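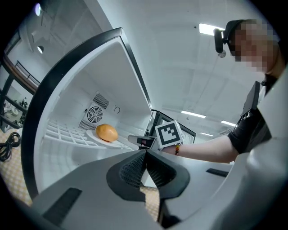
Melach is a parental control and message filtering service for home networks. It comes as a small box that plugs into the router and an app for each phone or tablet in the house. I bought it in February, paid for a year, and have used it since then with two kids, ages 10 and 15. I set it up at the kitchen table one evening, and my first test message, sent from my daughter's tablet to my own phone, was a short note about what was for supper. It went through without a flag, as it should. The tests after that were less friendly.

Setup took 18 minutes, including a firmware update. The printed guide is short and covers only the box. For the phone app you have to go to the website, where the instructions are clear enough but assume you know your child's account password. If your teenager set up the account alone, plan on having that conversation first.

The main feature is the message screen. The app checks incoming texts and comments for threats, insults and requests for private photos, and gives each one a score. You pick the level at which a message is held. Held messages go to a folder that both parent and child can open. I liked that. Several competing products send everything to the parent only, and my son would have uninstalled one of those within a day.

I wrote a set of test messages with the help of a neighbor's older boy and sent them from a spare number. Direct threats were held every time. Plain name-calling was held most of the time on the middle setting. Sarcasm got through, and so did anything spelled with numbers in place of letters. A message that said "everyone knows what you did, don't bother coming Monday" was scored as harmless. I don't think any filter at this price would catch it, but the box says "stops online bullying," and it doesn't stop that kind.

False alarms were a problem in the first week. My daughter's soccer group chat set it off constantly with words like "kill" and "destroy." You can mark a chat as trusted, but then nothing in it gets checked at all. There should be a setting in between.

The evidence log is the part I would pay for again. Each held message is saved with the sender, the date and the time, and you can export the log as a PDF. If you ever need to take something to a school or the police, a clean record is a lot easier to hand over than a stack of screenshots. The log holds 2,000 entries before it starts deleting the oldest ones. The app does not warn you when that happens, so export now and then.

Privacy is where I have doubts. The policy says message text is checked on the device and that scores are sent to the company's servers. It also says that text may be sent "for quality purposes" if you leave a certain box checked. It is checked by default. You will find it under Account, then Advanced, then Service Improvement. I turned it off on all our devices, and the filtering worked the same as before.

Support answered my two emails in a day. The first reply was a form letter. The second explained how to move the app to a new phone and was correct.

Battery use was not noticeable on the newer phone. On the old tablet the app made typing lag, and I ended up removing it there and using only the router box, which can block sites but can't read messages.

Good: the evidence log, the shared folder, quick setup.
Bad: the sharing box checked by default, all-or-nothing trusted chats, slow on old devices.

Rating: 6 out of 10. I will keep it until the year runs out and look at the renewal price then.

Reviewed by Wenche Sundqvist, Thursday, March 8, 2018

Contact Plemside Reviews | © 2018 Plemside | Back to top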